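How a Robot Learns to Pick Things Up
An explainer for young readers, from the Plovon Robot Club

Have you ever picked up a lemon without thinking about it? Of course you have. Your eyes find the lemon, your hand opens, your fingers close, and the lemon comes with you. You learned this when you were a baby, and since then you do it every day.

For a robot this is very difficult. In our club we have one robot arm, and its name is Tutis. The children chose the name by voting. This page explains how we teach Tutis to pick things up, and what you will do if you join the club.

What is a gripper?

At the end of your arm you have a hand. At the end of Tutis's arm there is a gripper. It has only two fingers, and they are flat, like two rulers. They can do two movements: open and close. They cannot bend in the middle as your fingers can. Try it at home! Hold your hand stiff, use only your thumb and your pointing finger, and try to pick up a pencil, a sock and a grape. Which one was the hardest?

Where are the eyes?

Tutis has a small camera on its wrist. Imagine that you had an eye on your own wrist, just behind your fingers. You would see your fingers all the time, very big, and the table behind them would look small. When you moved your hand, everything you saw would move too. It feels strange at first, and many children get a bit dizzy when they look at the screen. After two or three meetings you get used to it.

What does "learning" mean for a robot?

A robot does not learn as you do in school. We do not explain things to it with words. We show it. One child holds the controls and moves the arm to an object, closes the fingers, lifts, and puts the object down in another place. The computer saves what the camera saw and how the arm moved. One such piece of showing is called a demonstration.

One demonstration is not enough. If the robot has seen a bottle only in one place, it may be confused when the bottle is in a different place. So we do it again, and we change something small every time. Maybe the bottle lies on its side. Maybe it stands up. Maybe we bring a box with a different shape. Our goal for this year is 4,000 demonstrations, and on May 26, 2024 we had 2,924. It is slow work, but each child does only a few in one turn and then it is the turn of the next one.

Why do we use such ordinary things?

Because a helpful robot should know ordinary things! A lemon is a little bit bumpy and it can roll away. A tall box can fall over if you push it with one finger. A bottle is wide in one part and narrow in another, so you must decide where to hold it. Santosh Rajput, our teacher, always asks the same question before we start: "Where would YOU put your fingers?" You have to point at the place before you may touch the controls.

Views from the wrist camera:
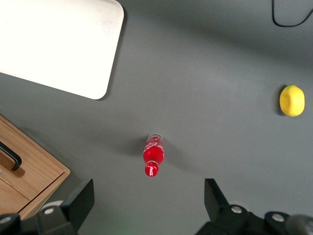
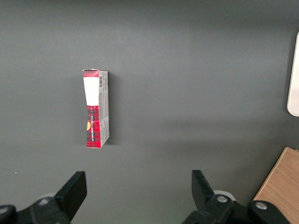
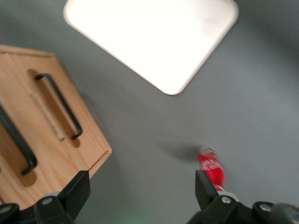 Before you close the fingers, you need to check three things. Are the fingers open wide enough? Is the object between them, or is it still too far to one side? Is there something else near that you could bump? If you are not sure, stop and ask your partner. Your partner stands beside the table and can see what the camera cannot see.

What happens when it goes wrong?

Then it goes wrong, and this is fine. Objects fall down, roll to the floor or slip out of the fingers. We write "miss" in the club notebook and we try again. Houda El Sherbiny, who helps us with the computer, keeps the misses in a separate folder, and sometimes we watch them together and try to find the mistake. Usually the fingers closed too early.

Some words to remember

Gripper: the hand of a robot.
Demonstration: one time when a person shows the robot how to do something.
Wrist camera: a camera that sits near the gripper and travels with it.
Miss: a try when the robot did not get the object.

Would you like to try?

The club is for children in grades four to seven. You do not need to know any programming. Bring a snack, and tie back your hair if it is long. You may also bring one object from home for Tutis, but please no glass and nothing alive. Ask your mum or dad to sign the yellow form at the front desk before your first meeting.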